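The bus from Hedham was late again on Wednesday, so I came into the public gallery when the debate had already started. I sat in the last row with my wet coat on my knees. I want to write down what I saw, because in the newspaper there will be only two lines.

The subject was the petition rule. Until now, if you wanted the district assembly to discuss something, you needed 132 signatures from residents. The new proposal says 3,000. I read this number three times in the printed agenda, since I thought it was a printing mistake. It was not.

I should explain that I come from a country where people did not write petitions. My father would never put his name on such a paper. So when I moved here and learned that 132 neighbors can make the assembly stop and talk about a bridge or a school roof, it made a strong impression on me. I have signed 6 petitions in my life, all of them in Kevau. One was about the night bus, and it failed. I was still glad that I had signed it, because they had to discuss the matter for a whole hour and every member had to say yes or no with his or her name in the minutes.

The supporters of the change say that the small number is abused. They spoke of a petition about the color of the benches by the river, and another which asked for the same parking place to be opened and closed in the same spring. I admit that the second one is a little funny. They also say the assembly loses too many evenings. Maybe it does. But I looked in the minutes for last year, which anyone can read in the town library, and most of the long evenings were about the Janevski contract for the water pipes. No resident had asked for that contract.

What disturbed me more was the way of deciding. The proposal was put inside a bigger package together with the rules about microphones and the seating order. If you vote for the new microphones, you vote also for the 3,000. A member from the opposition side asked to separate the two things, and the chair answered that the request came after the deadline. The deadline was at noon. The agenda was put on the website at eleven in the morning.

I do not know if this is against the law. In Drarnoria, where my sister lives, a court had to decide about a similar case, and the judges said that a package vote is allowed if the parts are "connected in purpose". I try to find the connection in purpose between a microphone and my signature, and I cannot find it. Perhaps a lawyer can.

The vote itself will be at the next session. You may write to your member before then, and a short letter is enough. Mine had four sentences, and I checked the grammar two times. You can also ask to speak for three minutes, but you must register your name at the office in person, with a document that shows your address.

I will go again, and I will take the earlier bus.

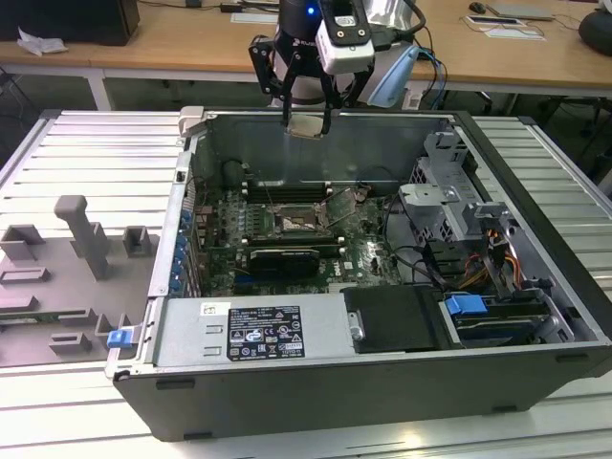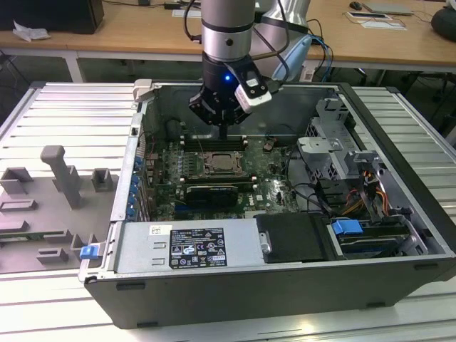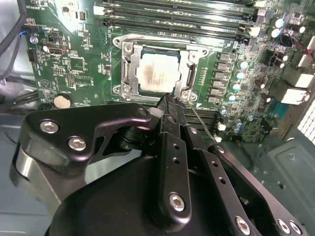

A reader wrote to me under my last post that I am too kind to the old rule. In the reader's opinion 132 was fair when Kevau was half as big, and a number in the middle, maybe 500, would make peace between both sides. I have thought about it since yesterday. I could live with 500, if it is voted on separately and with names in the minutes. I answered this to the reader, and I will put the same sentence in my second letter.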